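Let the manual come back

I bought a second-hand copy of Vudell last September, the boxed version, and before I'd even thought about putting the disc in I had read the manual twice. Forty-odd pages of it, stapled, with a map of Olside across the middle spread and a bestiary at the back where every creature gets one drawing and two lines of gossip. I was on the bus. An old man asked me if it was a hymn book.

I miss manuals so much! And I know how that sounds. Every few months somebody my age writes a piece like this one and somebody half my age replies that paper is a waste and the tutorial does the job better. Fine, the tutorial does do the job. I've played plenty of brilliant ones. But a tutorial teaches you which button jumps, and the Vudell manual told me that the innkeeper's wife doesn't trust people who arrive by boat. That never comes up in the game at all. I arrived by boat and felt shifty for the next three hours.

My friend Vandana Yadav thinks I've got this the wrong way round. Her line is that manuals were padded out with story for the simple reason that the games couldn't hold any, and now that they can, the words have gone where they belong. She's probably right about the history. Where I can't follow her is the "belong" bit. When a game tells me its backstory in a cutscene I'm holding the controller and waiting for it to be my turn. With a booklet I've got a cup of tea and no turn to wait for, so I'll happily read about grain prices.

Small studios seem to get this. Flullex put out a run of 500 printed booklets for their lighthouse game — 49 pages, which must mean somebody miscounted or the back cover has a number on it — and I paid more for the booklet than I had for the game. It has a page of tide tables. The tables are right, too, I used them to get past the causeway without looking anything up. 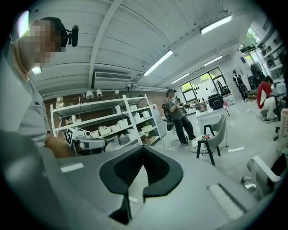
What I'd like to see in one

A map, obviously, and one that's wrong in places. A controls page I can find with my thumb. Some lined pages for notes at the back, even though I never once wrote in mine as a child and would have been furious with anyone who did.

And please let one person write it. Zsófia Juhász wrote the booklet for Bragança, the card game about rival bakers, and you can tell by page 3 that it's hers, grumpy and fond of brackets, with a long complaint about rye flour sitting where the setup diagram ought to be. I had to go back and hunt for how many cards to deal. I didn't mind a bit.

If a publisher can't stretch to paper, I'd take a proper PDF, laid out like a book, with the drawings in. I'd print it at work on a quiet afternoon and staple it myself.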